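Gathering examples with Sollelport: your questions answered

Last updated July 15, 2018

Who looks after all this?
Séverine Lacroix and the rest of us at Protel. We do read every message, so please write in even if your question feels a bit small – the small ones have improved this page more than anything else.

What counts as one example?
One attempt at one job, from the moment you press Start to the moment you press Finish. You steer the arm, the simulator writes down what you did and what the wrist camera saw, and the two are kept together. The set so far holds 2574 examples, and we would love yours to join them.

Do I need a real robot?
Not at all! Everything is done in Musto, our simulated room, so an ordinary computer and a mouse will see you through (a hand controller is nicer if you happen to own one). You can't break anything, and I promise people have tried.

How long should I spend at it?
Most people manage 14 examples in a sitting before their wrists start to complain. Please take a break after that, as tired steering gets into the data and the learner copies it quite faithfully.

I dropped the object. Should I throw the example away?
Oh, please don't. If you picked it up again, carry on and finish as normal, because a good recovery teaches the system a great deal. If it has rolled somewhere you can't reach, press Finish and choose "not completed". We keep those too, in a separate folder.

Why does the room keep changing?
Khondokar, the part of our software that sets up each room, shifts the lighting, the walls and the objects between attempts. It can be a little disorientating at first, so give yourself a moment to look about before you move. From the wrist you may find a good deal of wall and ceiling in front of you, with the fingers low down and a crate off to one side.

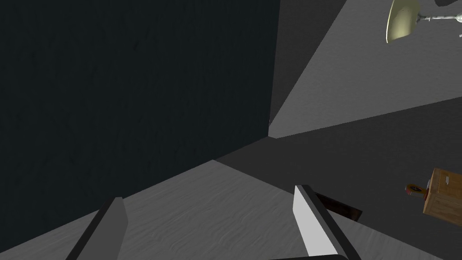 Can I change my camera view?
You can switch to the overhead view while practising, but recorded attempts use the wrist view only.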